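Capítulo 4
Pôr o robô na rua: montagem, câmera e primeiros ajustes

Confesso que este é o capítulo que eu mais queria escrever! Nos três anteriores ficamos na bancada, com a fonte ligada na tomada e o café por perto. Agora vamos levar a Stistska, a nossa plataforma móvel, para o pátio, e é lá que ela costuma mostrar tudo o que a gente esqueceu de apertar.

A minha primeira saída durou 14 minutos. Eu tinha conferido bateria, rádio, botão de emergência, tudo direitinho, e deixei o suporte da câmera com um parafuso a menos (estava no meu bolso, achei à noite). A Graça Garcia, que dividia o laboratório comigo, passou o resto da tarde me perguntando se o robô estava com tontura. Desde então tenho uma ficha de montagem, e é ela que vocês vão usar aqui, na versão 2.

Uma palavra sobre o piso. Muita gente procura o chão mais liso possível para o primeiro ajuste, e eu prefiro um pavimento aberto com juntas bem marcadas. As linhas escuras entre as placas servem de referência quando a gente confere a orientação da câmera, e a horizontal lá no fundo ajuda a perceber se o suporte ficou torto. Só não confundam suporte torto com lente: uma grande-angular encurva o horizonte e inclina os prédios perto da borda mesmo com tudo no lugar.
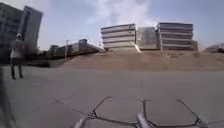
4.1 Antes de sair da oficina

Comecem pelo suporte. Soltem os parafusos, assentem a base, apertem em cruz e só depois liguem o cabo. Se partes do próprio robô entrarem na vista da câmera, anotem quais são e em que posição aparecem: vamos precisar disso na seção 4.3, quando montarmos a máscara que tira essas regiões do cálculo.

Depois vem o foco. Ajustem para longe, travem o anel e não mexam mais! O que estiver colado na lente vai sair borrado, paciência.

Na ficha há um campo para o número do suporte (o meu é o 809) e outro para quem acompanha o teste a pé. Preencham os dois. O acompanhante fica à vista do operador e combina com ele, antes da partida, o sinal de parada.

Material para esta seção: chave hexagonal, ficha de montagem, pano de microfibra, fita para prender o cabo.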